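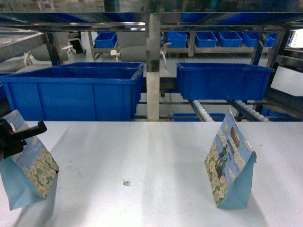 My custom league file, version 13

I finished the new version of my league file for the old basketball manager game last night, and I want to write down what changed before I forget it. Some of you still download it, which makes me very happy.

First, the teams. The league now has 14 clubs. Clalport is the new one, and they take the place in the southern group that was empty since I removed the two military teams. Their roster is weak on purpose. I gave them one good center and a very young bench, so if you like to build slowly, please start there. Gorico has a new home color, because many people wrote to me that it was too similar to Platetti on the match screen.

Second, the ratings. In the last version the three-point shooters were too strong. I played a full season with Brunner and my shooting guard finished with 83 points in one game, against the best defense of the league. It was fun for one evening, but it is not basketball. I lowered the shot tendency for all guards and raised the fatigue a little. Now the scores look normal to me, although the fourth quarter is maybe still too fast.

Third, the faces. Mabli Morris sent me 200 portraits, all in the correct size and with the correct names, and I only had to copy them in the folder. I can't thank her enough. Before this, half of the league had the same gray head.
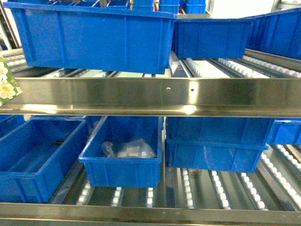 Will my old save work with version 13?

It will open, but the new club will not appear in it. The game writes the list of teams when you create the season, and after this it doesn't read my file again. If you are in the middle of a good season, finish it first with version 12 and install the new one later.

To install, make a copy of your roster folder and put it somewhere safe. Then unpack my file over the original folder and say yes when the computer asks if you want to replace. Start the game, choose "New season", and check that Clalport is in the list. If you see the old color for Gorico, delete the cache folder and start again. I had this problem on my laptop but not on the desktop, and I don't understand the reason.

One thing is still broken. When a player is traded after the winter break, his shirt number sometimes changes to zero. You can correct it by hand in the editor, under the second tab. I tried to repair it for two weeks and then I gave up, so if somebody knows how the number table works, please write me a comment.

For the next version I would like to do the coaches. At the moment they all call a timeout at the same minute.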